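From: Anastasia Spanos
To: fokstead-allergy list
Date: 5 January 2025
Subject: Re: Air purifier for the bedroom, worth it?

Myrto Sarantis wrote:
> Has anyone on the list tried the Plallier purifier? My allergist's
> office had a leaflet for it and the leaflet says it takes care of
> dust, pollen and pet hair in a normal bedroom. We have two cats and
> I wake up stuffed up every morning from October on. My brother-in-law
> Thanasis swears by his. He also says you can stop washing the
> bedding so often once you have one running. It isn't cheap, so I'd
> like to hear from people before I buy.
>
> Myrto

Myrto,

I had one for 13 months and gave it to my neighbor. I'll try to be fair to it.

First, the leaflet. A leaflet in a doctor's office is an ad that somebody left in a doctor's office. Did the allergist say anything about it, or was it just in the rack? When I asked mine, she shrugged and asked me what my mattress was covered with. I had no answer, and that was the more useful half of the visit.

The part about a "normal bedroom" bothers me too. I wrote to Plallier and asked what size of room they had tested in, with the door open or shut, and at what fan speed. I got a friendly reply with a coupon for filters. I wrote again and got the same reply, same coupon. Maybe they have good numbers somewhere. I haven't seen them, and until I do I'm going to assume the tests were done on the top speed, which sounds like a hair dryer in the next room. Nobody I know sleeps with it on top speed. On the quiet setting I couldn't tell if it was doing anything at all, and I kept a diary of my mornings for the whole first winter.

Before anyone writes in: yes, I know a diary kept by one cranky woman is not a study. Neither is Thanasis.

On the bedding, I'd say please don't listen to him. Dust mites live in the mattress and the pillow. A fan in the corner can't pull them out of there. Cat dander sticks to cloth and stays on it until it goes through the wash. If he's washing less and feeling fine, good for him, but does he have cats? Is he even allergic? Obsa Shiferaw asked the same thing here in the fall when somebody was pushing the Trultimer spray, and we never got an answer that time either.

What did help me, in the order I'd do it again:

Zippered covers on the mattress and both pillows. Dull and ugly and the best money I spent.

Cats out of the bedroom. I held out on this one for 2 years. The first week is loud.

Hot wash for sheets, weekly, and pajamas more often than that. People forget pajamas. They spend the evening on the couch with the cat and then climb into bed in the same clothes.

A mask for the dusty jobs, meaning stripping the bed, emptying the vacuum, brushing the cats. I was doubtful about that last one and still think a thin one mostly reminds you not to stick your face in the pile. But I sneeze less after, so I keep doing it.

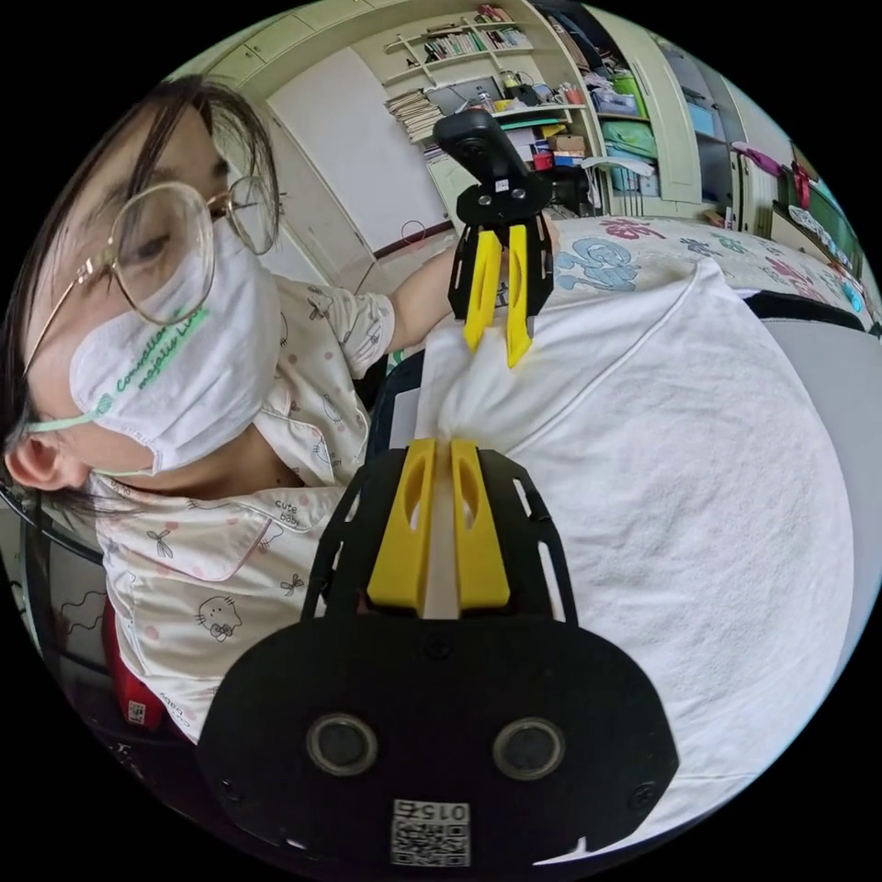
Mask and cat pajamas, printed with "majestic Life" and "cute baby."

As for Prodromos Drakos and his claim that the fancy filters "pay for themselves" - I'd like to see the arithmetic. Pay for themselves out of what? I was buying 3 filters a year and I did not stop buying tissues.

If you still want to try a purifier, borrow one before you buy. Run it for a month on the speed you can sleep with, and don't change anything else during that month, or you won't know what did it. That was my mistake. I bought the machine and the mattress covers the same week and gave the machine all the credit until I moved it to the den and felt no different.

Mine is with the neighbor on Bezerra Street. I can ask if she's using it, though last I heard it was holding up a fern.

Anastasia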